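Birkett Evening Discussion Circle
Minutes of the October meeting, held Tue 1 October in the upstairs room at Pineo
Subject for the evening: Can machines do the chores yet?

The chair opened the meeting a little after seven, once the extra chairs had come up from downstairs, and welcomed the newcomers very warmly. She thanked whoever had brought the plum cake, which was already disappearing.

Minutes of the previous meeting were read and accepted with one correction. The talk on canal locks ran to 39 minutes and did not, as recorded, "go on all night."

Matters arising. The key to the side cupboard has been found. The hall has agreed to leave the heating on until ten for us through the winter, and the secretary was asked to write and say thank you.

Main discussion

The chair said she had picked the subject after a long and good-natured argument at her own kitchen sink over who should dry. She had asked everyone to come with one chore they would gladly hand over tomorrow and one they would keep, and the lists made for a lively first half hour. Ironing was the clear favorite to be rid of, with bathroom cleaning close behind. Quite a few members wished to keep the cooking, and one spoke up so tenderly for hanging out sheets on a windy day that the rest of us were half persuaded.

The member who had offered to open the discussion then spoke on what she called the small stuff. We already have machines for the big, steady jobs, she said — washing, drying, sweeping a flat floor — and we have had some of them so long that we forget to call them machines at all. What is left over is the picking up and putting back: socks, spoons, the things that migrate to the edge of the bathroom basin. She asked us to think about a tube of toothpaste. It is stiff at one end and soft at the other, it changes shape as the weeks go by, and a squeeze in the wrong place makes a new chore on top of the old one. A child of four can put it back in the cup without a thought, and yet it asks a good deal of two hard fingers that open and close.
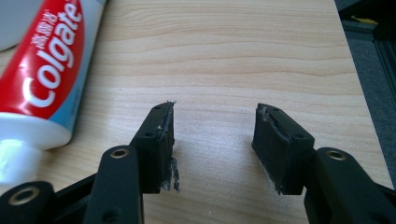
Trerex wondered whether we were being too hard on the machines, and asked why a house should stay exactly as it is while the robot does all the adapting. We changed our kitchens to suit the dishwasher, after all, and gave up the gold-rimmed plates. If toothpaste came in a stiff bottle that always stood in the same spot, half the difficulty would be gone.

This was taken up with enthusiasm. Several members said they would not care to rearrange their bathrooms for anybody's convenience, human or otherwise. Others thought it a fair point, and noted that people who live with poor grip or poor eyesight do this already, with everything in its place, and find it a comfort.

A member who spent many years in a hardware store brought us around to the shop floor. Moving full cartons was one thing, he said, and he would have welcomed help with that at any time. Facing up a shelf was another, with 12 kinds of sealant in tubes that roll and customers putting things back wherever they please. He reckoned that a machine that got it right 99 times in 100 would still leave somebody with a mop. There was some friendly disagreement here, as others felt the same could be said of most Saturday staff.

The question of patience was raised next. One member said she would not mind a machine that took all night over the laundry, so long as it was quiet and the shirts were folded by breakfast. Speed matters in a store, she said, and hardly at all in a spare room at three in the morning. This seemed to please nearly everyone.

The chair asked for a show of hands on whether machines can do household chores yet. The meeting was strongly for "some of them," and it was agreed to record it in those words.

Other business

The tea fund stands at $572, which includes the proceeds of the book table. Members are asked to bring their own mugs next time, as the hall's are being replaced.

The proposed outing to Beltell was put off until spring.

Next meeting: same room, same hour. The subject will be whether town clocks should chime at night. The meeting closed at twenty to ten, and the leftover cake went home with the newcomers.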